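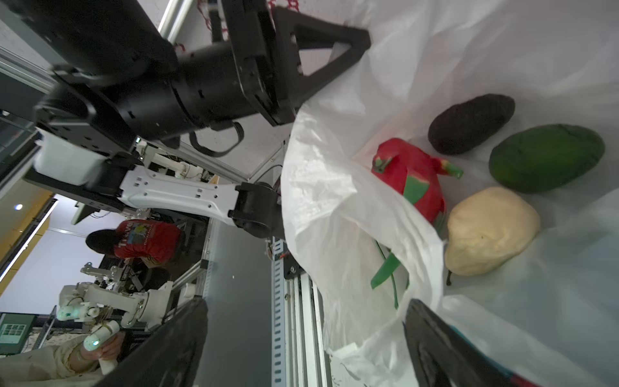
Sports > Youth > Soccer > Goalkeepers

The woman who teaches Canwood's keepers how to fall down

12 shares | 2 comments 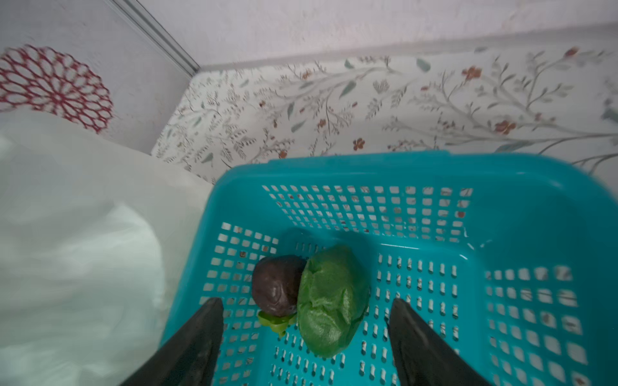 By Bernice Acheampong
Youth Sports Writer

I had been told to come to the Grerkley fields at six in the evening and look for the loudest corner, and that turned out to be very good advice. Sekar Ngui was on her knees in the goalmouth of the far field, rolling onto one hip and then the other, while a row of Canwood keepers did the same thing behind her and laughed themselves silly.

"Everybody wants to dive," she told me, once she'd gotten up and found her water bottle. "They've seen it on television and they want to fly. So we start on the ground, where there isn't any flying, and they're mad at me until May."

Ngui has coached goalkeepers at Canwood for 20 years, under more head coaches than she cares to list (she did start listing them, and we both lost the thread somewhere around the one who made everybody run the hill). She played in goal herself, first because her brother needed somebody to shoot at, and later because she found she liked having the whole game laid out in front of her.

I asked her what she looks for in a new keeper, expecting to hear about hands or height.

"I look at what they do after one goes in," she said. "Some kids kick the post, and that's fine, I kicked plenty of posts. But then do they go get the ball? If they go get the ball and roll it back out, I can work with that kid all day long."

The one she is working with most this spring is Adom Akolgo, who is 12 and came over from midfield after the regular keeper moved away. He was a little shy with me at first, and kept pulling at the straps of his gloves, but he warmed up when we got onto the subject of the Claltent match, which Canwood lost.

"I came out for a cross and I missed it completely," he said. "Like, all the way. Coach Sekar asked me if I'd come out for the next one, and I said I guess so. And she said okay, then we're good."

He did come out for the next one, his teammates were quick to tell me, and punched it nearly to the halfway line.

Ngui's sessions run on Thursday evenings, ahead of the full team practice, and she keeps them small. There is a lot of throwing and catching, a lot of footwork between cones, and a good deal more talking than I remember from my own playing days, such as they were. She wants her keepers shouting to their defenders even when there are no defenders there.

"It feels foolish, and I know it does," she said. "But a quiet keeper on a Thursday is a quiet keeper in the match. Use your voice! I can't lend you mine."

By then the rest of the team had started drifting in and Adom had gone back to his line. Ngui excused herself, picked up a ball, and hollered at him to set his feet.

Comments (2)

Kobina Mensah
She had both of my boys in goal and they still land on their hips when they trip over the dog. Lovely piece, Bernice.

Ibrahim Lawal
I think I was there for the hill coach. My legs remember him. Good luck to Adom the rest of the season!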